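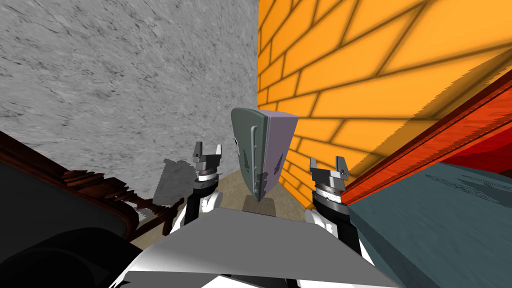 Dratero Group, Two-Arm Manipulation
Gallery: Cellik rooms

Wedge between the two grippers, both open. Grey mottled wall on the left, orange brick on the right. Rendered view, looking down into the corner.

Cellik is the set of simulated rooms we use to train and test two-arm handling of objects with no obvious place to hold them. The work asks a narrow question: how much does the look of a room change what a grasping policy does, when the object and the task stay the same? This page goes with the methods note and uses the same terms.

Rooms

Each room is put together from a floor, walls and a few pieces of furniture. Wall and floor surfaces are drawn separately, so two walls that meet in a corner need not match. Brick beside a marble-like surface is an ordinary result of the draw and is left in. The full set has 230 rooms. Of these, 21 are held back for testing and are never seen in training.

Furniture is placed before the robot. It may stand close to the arms and may hide part of the floor, but it may not pass through either arm in the starting pose. Rooms that fail this check are drawn again.

Objects

The objects are simple solids with one or two added features, such as a rib or a rounded edge. The wedge is wider at the top and narrows to a blunt point, with a thin raised rib running down one face. Its sloping sides are the difficulty. Two fingers closing on a taper tend to push it out of the grip, and the rib is too narrow to carry the load from one side only. There are 19 objects in the present set.

Face colours are drawn one at a time. Early versions gave the whole object a single colour, and the policy learned to find the outline and little else. With separate face colours it has to use shading and edges as well.

Light and shadow

One main light is used per room, at a changing height and angle. Shadows of the arms on a wall were a steady source of error in the first tests: the policy sometimes treated a gripper's shadow as part of an obstacle and stopped short. We kept the shadows and varied the light more widely, which reduced the fault but did not remove it.

Nullness

Nullness is our name for a score between zero and one which records how far the policy's chosen action ignores the camera view. It is found by swapping the surfaces in a room, holding everything else still, and comparing the action before and after. A high score is good where only the wallpaper has changed and bad where the object has moved, so both cases are reported – a single average hides the second.

Each trial is run with up to 15 surface swaps. On the held-back rooms, scores were steady for box-like objects and spread out for tapered ones. The wedge had the widest spread of any object. Brick walls gave more trouble than plain walls, mostly where the mortar lines ran close to an edge of the object in the view.

Limits

All results are from simulation. Contact between finger and object is modelled as dry friction with one value per object, and the fingers do not bend. Runs on the real arms are planned for December.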